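What is a budget?

A country gets money and spends money, just like a family does. The plan for both is called a budget.

Most of the money comes from taxes. A tax is money that people and businesses pay to the government. When you buy a toy, a small part of the price may be tax. When grown-ups earn wages, part of that is tax too.

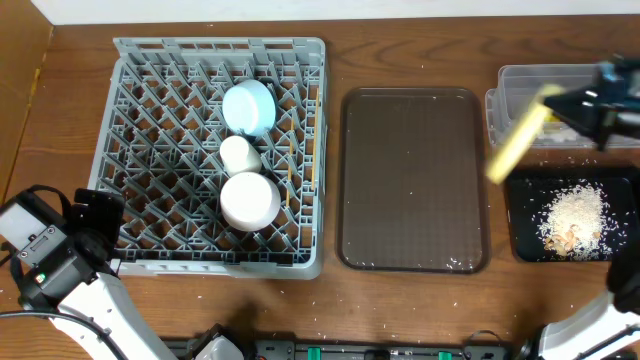
A bowl and a cup in a grey dish rack.

Where does the money go?

It pays for things that everyone shares, such as roads, hospitals and schools. Say the town of Cestberg has $2866 to spend this month. Fixing the library roof costs $656. That leaves $2210 for everything else. If the town wants a new playground as well, it may have to wait until November.

What if there isn't enough?

Sometimes a government spends more than it gets. The gap is called a deficit. To fill it, the government borrows. It has to pay the money back later, with a bit extra. The extra is called interest.
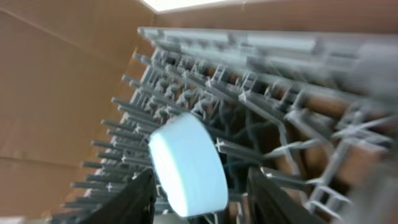

What is a surplus?

A surplus is the opposite of a deficit. It means there is money left over at the end of the year. The government can save it, pay back what it borrowed, or spend it on something new.

More for young readers
What is a bank?
Why do prices go up?
Imports and exports
7 words about money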